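Frequently Asked Questions: Arier Under-Counter Water Softeners and Scale Filters

What does an Arier unit do?

It takes calcium and magnesium out of the incoming water before it reaches dishwashers, ice machines, coffee brewers and steam ovens. Those minerals are what leave the hard white crust on heating elements and spray arms. The unit does not disinfect water and should not be used on an untested well.

Which model do I need?

The Arier 10 handles up to 10 gallons per minute and the Arier 16 up to 16. Add up the flow rates on the data plates of every appliance that may run at once. If the total falls between the two models, choose the larger one. For anything above 16 gallons per minute, call us and we will quote a twin-tank system.

Where can it be installed?

Either model fits in a standard base cabinet or on a utility room floor. It needs a level base, a cold water supply and a drain with an air gap. Leave enough space above the lid to pour in salt. Do not install it outdoors or anywhere the temperature drops below freezing. 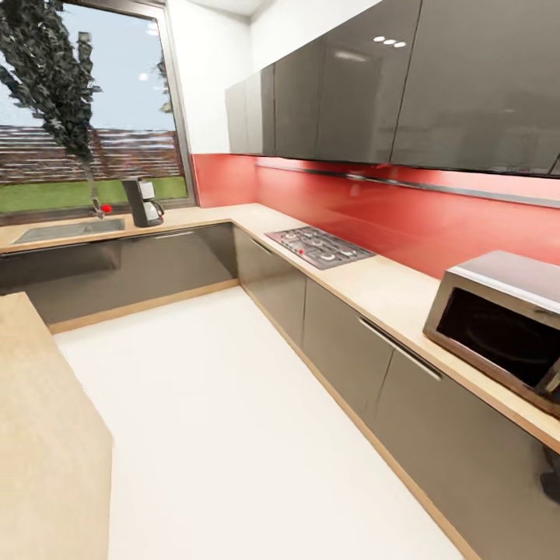
L-shaped kitchen with a window over the shorter counter.

Can I connect it to the hot water line?

No. The resin tank is rated for cold supply only. Connect upstream of the water heater.

How often does it regenerate?

That depends on your water hardness and how much you use. The control valve meters the flow and starts a cycle when the resin is close to used up. Most sites set it to run at 2 a.m. — you can change the hour from the front panel. Water passing through during a cycle is not softened, so avoid running the dishwasher then.
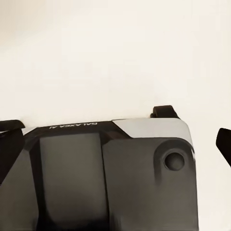

What kind of salt should I use?

Use evaporated salt pellets. Rock salt leaves sediment in the brine tank and is not covered under the warranty. Keep the tank at least one-third full.

The display shows code 668. What does that mean?

The valve did not return to its home position. Unplug the unit, wait 20 seconds and plug it back in. If the code comes back, close the bypass and call for service.

Do you sell replacement parts for Bosman units?

We stock seals and brine lines for the older Bosman floor models, but no control heads. Jaltden cartridges will not fit any Arier housing.

Who do I contact for service?

Our Gillholm office takes service calls from 8 a.m. to 5 p.m. Ask for Sanne Stevens in parts and service, and have the serial number ready — it is on the label under the lid.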